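Skincare & Grooming > Cleansers and washes
Thread: Is the Wolde balm worth it or have I bought posh lard?

mossyteacup wrote:
Finally gave in and bought the Wolde melting balm. It comes as 200 ml in a tub you could bathe a hamster in. The leaflet says to massage it into a dry face "until the day lifts away". I massaged. The day stayed put, and now so does my mascara, chiefly on my ears. Do I need a second wash after it? My skin is dry on the cheeks and a chip pan everywhere else.

pilchard_26 wrote:
Yes, second wash. Balm first, then something that rinses off. I use the Pledance milk, which smells of nothing and costs less than a sandwich. The posh ones all want you to think of a meadow.

gritandlather wrote:
Going to disagree. If you need a second product to take off the first product, the first product has failed at its one job. Bar of soap, warm water, done. I've used the same Gunumine bar since I was at school (not the same actual bar).

pilchard_26 wrote:
And how's the tight feeling, grit?

gritandlather wrote:
Bracing.

mossyteacup wrote:
I tried soap last October and my cheeks came off in flakes like a croissant. Never again. Is the Pledance one all right round the eyes?

pilchard_26 wrote:
Fine for me, but I don't wear the waterproof stuff. For that you want an oil. Skurkodum do one with a pump, and the pump works for the first half of the bottle. After that you're on your own with a teaspoon.

oldlanolin wrote:
Moderator-ish hat on. The Wolde balm is fine, you're using too much. A blob the size of a hazelnut, dry hands, dry face, then wet your hands and carry on until it goes milky. That milky stage is what lets it rinse. Most people skip it and then come on here to complain, and I have more than 1000 posts in my history saying so.

gritandlather wrote:
A hazelnut! Shelled or unshelled?

oldlanolin wrote:
Shelled. Behave.

mossyteacup wrote:
Right, did the hazelnut. Went milky. Mascara has left the ears. Still a bit of a film along the jaw, so I might do the second wash in the evenings and leave it out in the morning. I take back "lard". Most of it.

pilchard_26 wrote:
Film along the jaw is usually just not rinsing far enough down. Or use a cloth. Flannel, muslin, whatever's clean.

gritandlather wrote:
Cloths are a racket as well. You've got hands.

oldlanolin wrote:
Old soft towel cut into squares does me. Hot wash, no fabric softener, fresh one each evening. Don't scrub with it, you aren't doing a doorstep.

mossyteacup wrote:
I've got a grey towel I could sacrifice. Will report back if my face falls off.

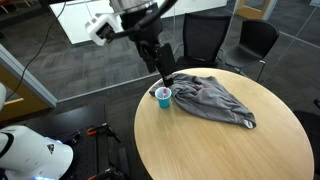

More threads in Cleansers and washes
Skurkodum pump stuck again, any tricks?
Do you wash your face in the shower or at the sink?
Pledance milk: new lid, same stuff?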